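How do you store a small jumble of bracelets so they don't ruin each other?

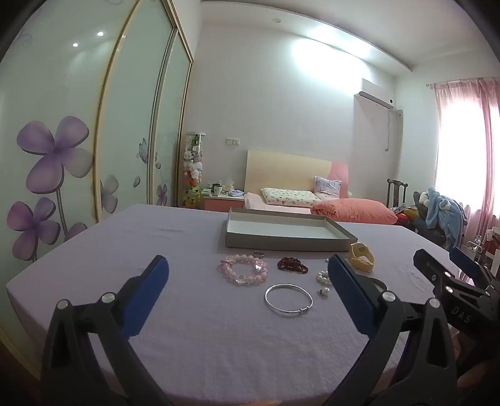 Posted in: Home & Tidying – Bedroom and Wardrobe Team

Mar 12, 2021

Festska

Hello all, first time posting in this bit, I'm normally over in the curtains section moaning about hems.

I've finally tipped my jewellery out onto the table to sort it, and I'd love some advice before I put it all back the wrong way again. There isn't masses of it and none of it is worth a fortune, but I'm fond of it. The main things are a thin silver bangle with a little clasp, a pink beaded bracelet (rose quartz, with a crystal charm and a bow on it), a garnet chip bracelet, a small silver ring, a short strand of pearls and a single pearl pendant. Oh, and the yellow plastic band, which I know doesn't belong with the rest but it has lived with them for years and I'm not evicting it now.

Up to now everything has gone in one drawer in a heap. The garnets snag on absolutely everything, the bangle has gone a bit dull, and I've got a horrible feeling the pearls shouldn't be touching any of it. I did think about using the grey cardboard box lid as a tray, as it's white inside and you can see what you've got, but then it would all just slide about, wouldn't it?

I don't have a dressing table. It's the wardrobe with the sliding doors or nothing, and I don't want anything stuck to the glass because of the flowers on it (I love those flowers!). I looked at a proper jewellery cabinet in a shop and it was 2490, so I laughed and came home. Happy to spend a bit, just not that.

Also – do I need to clean things before they go away, or is that fussing?

Trịnh

You're right to worry about the pearls. They're soft, and they scratch if they knock about with metal or harder stones, so give the strand and the pendant a soft pouch each and keep them flat. I wouldn't hang the strand up, as the thread stretches over time. I wouldn't seal them in a plastic bag for months on end either, they don't like being bone dry.

The silver is the other way round. The ring and the bangle will be happiest in a little zip bag with the air squeezed out, and if you can get one of those anti-tarnish paper tabs, pop it in. Keep them away from anything rubbery. I left a silver chain curled up with some hair bobbles once and it came out practically black, it took me a whole evening with a polishing cloth to get it back and I was not in a good mood about it.

Garnet chips are tougher than pearls but the drilled edges do catch. Lay that bracelet in its own compartment, in a loose ring, and leave it alone. Rose quartz is fine more or less anywhere, though I'd keep it off a sunny windowsill as the pink can fade. If the bow is fabric, keep it dry.

On the cleaning: a wipe with a soft dry cloth for everything, slightly damp for the pearls, and let them dry completely on a towel before they go in the pouch. No silver dip anywhere near the pearls, please!

For the tray, your box lid will do very well. Cut a piece of felt to fit the bottom and nothing will slide. I made mine with the inside of an old egg box for the rings and it's still going. Measure your wardrobe shelf first though, mine was too long and I had to start again with a different lid.

Burkovach

Got a stacking tray from a shop near me for 749, velvet bottom, nine compartments. Does the job. The lid doesn't fit very well.

Dravent

Agree with nearly all of what Trịnh says, but I'd skip the felt if you've got a cheap velvet offcut lying about, because felt sheds. I had red fluff in a clasp for weeks and ended up picking it out with a pin.

One thing I'd add – write a label on each pouch. It sounds daft with so few bits, but when they're all the same cream cotton you end up opening every single one while your taxi is outside. I bought a bag of 42 drawstring pouches when I only wanted a handful, so now my buttons, spare keys and sewing needles have them as well, and my other half has started asking where the salt is.

I'd put the yellow band somewhere else altogether, sorry. Hook inside the door, maybe? Some plastics go tacky with age and you don't want that on the rose quartz.

Festska

Thank you both, and Burkovach too! Felt or velvet, I'll see what's in the scrap bag. The yellow band is getting its own pouch and that's my final offer. Does anyone know if those anti-tarnish tabs need changing, or do they last for good?

Trịnh

Mine say six months on the packet. I change them when I remember.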